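The Paper Towel Is Winning

Opinion

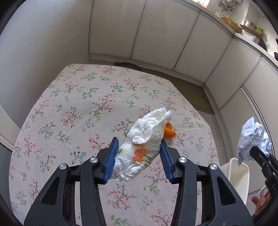 Binta Haruna thinks I am being unfair to the Drolton, and she wrote to me at length to say so. Her view, boiled down, is that you don't judge a teaching kit by what it can do on the day it arrives. You judge it by what it can do after a month of somebody showing it things, and anyone who wants a gadget that works out of the box should buy a toaster.

I own a toaster. It cost a good deal less than 320 dollars, which is what Drolton wants for its starter kit, and it has never asked me to demonstrate toast.

For those who have been spared the ads: the kit is a pair of hand-held grippers and a subscription. You squeeze the grippers and do your chores with them, one in each hand, like a lobster with a lease. Everything you do is recorded and sent off, and the recordings are used to train an arm, sold separately, which the company calls the Vilby. The Vilby will then do your chores. The Vilby is also not shipping until April, so for now you have the lobster part.

I want to be fair about the lobster part, because it's the part I've had on my kitchen table for two weeks. The grippers are well made. The pads have ribs on them and the ribs do their job. I picked up an egg on the first evening and put it down again whole, and I was proud enough of this to call my sister. The hinges don't squeak. The squeeze has a nice, even pull to it, a bit like a good stapler, and my hands gave out well before the batteries did.

My complaint is with paper. The lesson list that comes with the subscription has 64 tasks on it, and an astonishing share of them involve picking up something crumpled and putting it somewhere else. Paper towels, mostly. I have a whole roll of the kind with flowers printed on it, bought for company, and company is not going to see it. A paper towel has no handle and no correct side. You grab a corner and the rest of it decides what shape to be. I'd squeeze, lift, and find I had most of it, or I'd have all of it and couldn't get it to let go over the bin.

With my bare fingers I can clear a table of trash without knowing I've done it. With the grippers it took me the better part of an evening and I had opinions about every piece.

Haruna says this is the point. Crumpled things are hard, so they need the most showing, and a company that skipped them would be selling you an arm that can only stack blocks. I accept that. I even find it sort of touching that the frontier of human invention is currently located on a floral tablecloth. What I don't accept is who's paying. If my evenings of towel lifting are what makes the Vilby worth buying, then I've been doing a job, and the usual arrangement with a job is that the money comes toward you.

Drolton's answer to this is a 90 dollar credit toward the arm once you've finished the list. Jarnau, which sells a plainer kit with an uglier case, pays people by the recorded hour and lets them keep the grippers. The pay isn't much. Ifeoma Abubakar, who tried both and kept the Jarnau, told me the ugly one pinches the web of her thumb and she'd still pick it, on principle and for the grocery money. The Okafor people have a third version that I couldn't get anybody to sell me, in spite of a website with a very large button on it.

So, should you buy the Drolton? If you have a child of the right age, maybe. My nephew did nine lessons in a row and asked for more, and he has not voluntarily picked up a napkin before or since. If you're a tinkerer you've already ordered it and are reading this to be annoyed. Everybody else can wait for the arm, and for the reviews of the arm, and in the meantime put the trash in the bin by hand.

I'm on lesson 41. It's a sock.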